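Desk Snacks and Where They Go
Project report, Everyday Spaces course
Leobardo Zavala
December 2022

I picked snacks for my project because I eat at my desk way too much, and so does everybody else in the Talton building. The assignment was to choose one small habit in a place we already use and see if we could make it less annoying. Mine was easy to find. By the middle of April the shared desks had wrappers on them all the time, the good stuff disappeared first, and people kept walking down to the Cuautle shop on the corner because they didn't know what we still had upstairs.

My idea was pretty basic – put the snacks in a box with sections and leave it on the desk where people work. I looked at a plastic organizer from Privach first, and it was nice, but it cost more than the snacks did. So I went with a plain brown cardboard box with cardboard dividers. It holds its shape okay, and if someone spills coffee in it I won't cry.

I tried it for four weeks. For the first two I let people drop things in wherever they wanted. After that I gave each kind of snack its own section and wrote the plan on a sheet of paper by the door. I also asked everyone to tell me when they went looking for something and couldn't find it (they were very happy to complain, by the way).

The biggest question ended up being where the box should go. I started with it in the middle of the desk, which was a terrible spot! Laptops need that space, and so do the chargers, and I got three complaints before lunch. Then I moved it to the right side near the edge, and that worked a lot better. You can type and still have the snacks close by, and the cords can spread out on the other side without getting dragged through the food.

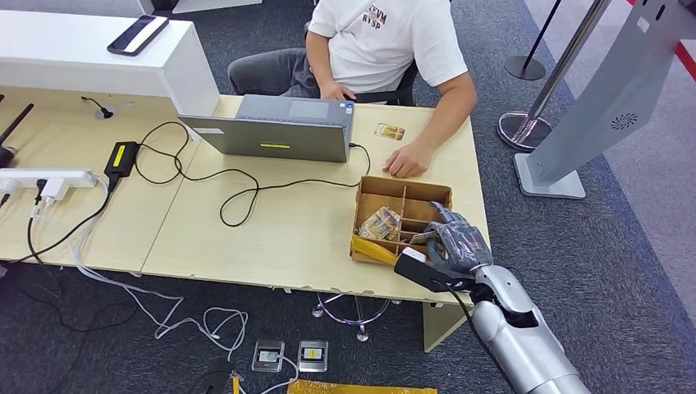 Jahangir Mondal thought the sections were too deep for small stuff, and he told me so more than once. His point was that anything flat slides to the bottom and you end up digging for it, so he wanted a folded strip of cardboard under the small snacks to lift them up. I tried his version in the third week and he was right. The granola bars stood up better and people quit dumping everything out to find the last one.

The long packages were still a problem. If a snack is taller than the box it leans over the rim, and then it gets knocked out when somebody reaches past it. I tried laying those on their side across the bottom, but that eats up a whole section. Pustex sells a taller box with dividers you can move, and I'd like to try one if I do this again. Cutting my own dividers with kitchen scissors was slow and they came out kind of crooked.

As for the habit itself, the trips to the shop slowed down, at least for the people I sit with. Wrappers were about the same as before, which bugged me. I had put all my effort into where the snacks start out and none into where the trash goes. An empty section for wrappers would have been the obvious thing to test, and I only thought of it while I was writing up my notes.

The box is still on the desk. Somebody has been refilling the pretzels and I haven't figured out who.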